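Tips for keeping old newspapers at home

I write for the Porkura local news page, and at home I keep around 165 printed issues. Some small advices which work for me:

- Store the papers flat. A folded page breaks first at the fold.
- Take out metal clips before you put anything away.
- Write the date on the box with pencil.
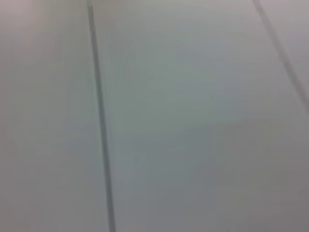
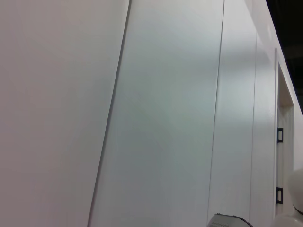

- Keep boxes away from the window. Newsprint turns yellow very quickly in sun.
- For a torn page, do not use kitchen tape. Fatima Olaniyan showed me thin paper and wheat paste, and I use only this since September.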